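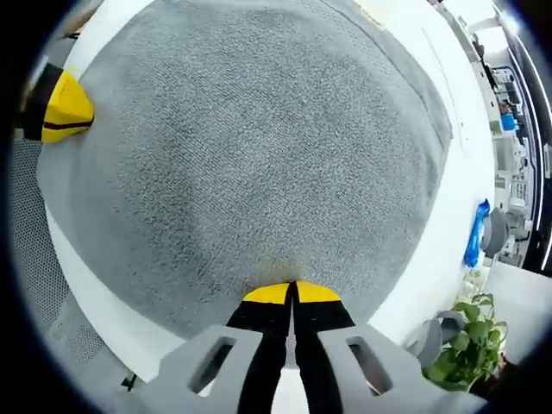
Handout 2: Towels, flat and folded
Home Skills evening course, Enley

Right, this is the written version of what I gabbled through in class, plus the bits I forgot. If you missed the first session, don't panic, you only need to know how to clear a table and I suspect you can manage that.

We're starting with a plain grey terry towel on a white table, and yes, I did choose it on purpose. Patterned towels are lovely but the pattern talks over the creases, and on a dark table you lose the edge of a dark towel altogether. Mid-grey on white shows you everything. Do your practice at home with whatever you've got, but if there's a choice, go plain and go for contrast.

A bit about terry first (sorry, I can't help myself). The fuzzy side is made of loops, tiny ones, standing up out of a flat woven base. The loops soak up water and they also grip. Put two terry faces together and they cling, so a folded towel stays folded far better than a folded pillowcase does. The trouble is that the same cling works against you while you're still getting it straight. If you drag one layer across another it'll catch, and you end up with a ripple on the inside that you can't reach. Lift, then lay. I'll be saying that until the end of May.

Now look at the hem. It's a narrow band in a slightly different weave, and it doesn't stretch the way the body of the towel does. That makes it your ruler. When I say "line it up" I mean line up the hems, never the fluff. The fluff lies!

Flattening

Most people want to skip this and go straight to folding. Please don't. A towel dropped on a table bunches somewhere, usually at a corner or along one side, and if you fold over a bunch you've simply hidden it.

Start in the middle. Press down with your fingertips, close together, and sweep outwards to the nearest edge. Go back to the middle, and sweep the other way. Then do the corners, taking each one between finger and thumb, lifting it just clear of the table and setting it down a little further out. Little moves. A great big tug at one corner pulls the opposite side in and you'll be chasing it round the table all evening.
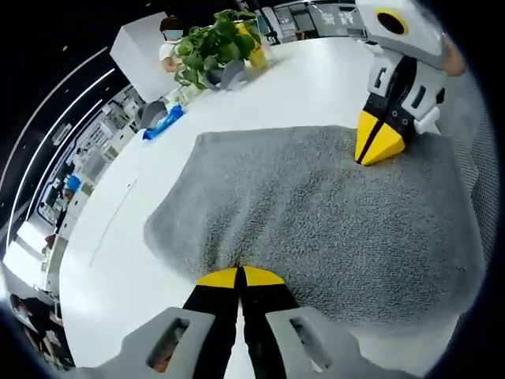 It's much easier with a partner. One of you presses and holds, the other smooths away from the held spot, and then you swap. The holder's job sounds dull but it's the important one, so take turns. Press straight down and don't wander. If you feel the cloth creeping under you, say so, and the other person should stop and ease off.

On your own, use something with a bit of weight to it. At home I use a jar of lentils, which works beautifully and also reminds me to eat lentils.

Folding

Have a go at the half fold first. Pick up both corners on one short side, walk them over to the far side, match hem to hem, and lower the whole thing slowly so the air comes out as it goes down. Smooth from the fold towards the open edge, never the other way, or you'll push a bubble up against the fold and it'll sit there looking smug.

Then the thirds fold, which is the one I use for my own cupboard. Long side in by a third, the other long side over it, smooth, and then in half the short way. Both hems finish tucked inside and the edge facing you is one soft roll. If your thirds are uneven, open it right up and start again. Nudging it about afterwards never works for me, though one of you swears by it and I'm willing to be shown.

A word about tables. Smooth and glossy is fine for practice because the towel slides when you want it to, but it'll also slide when you don't. If you've got a seam or a join across the top, use it! It's a free straight line to lay your hem against. Plants and mugs can stay so long as they're pushed well back, out of elbow range.

For next time

Fold the same towel 16 times before we meet, thirds fold, flattening properly each time. It's less than it sounds, I did it during the radio news. Bring that towel with you and one you find awkward, whether it's too thick, too thin or gone stiff from the line. We'll do stacking, and I'll have another rant about cupboard depth.

Comments

Did the 16 in two goes. The jar trick is brilliant, I used a tin of paint and it was a bit much.

Does this work for bath sheets? My table isn't big enough and I'm doing it on the bed, where it all sinks in the middle.

Bed's fine for the half fold, I do mine there. Put a board under it for thirds.

Is there a handout 1 anywhere? I can only find this one.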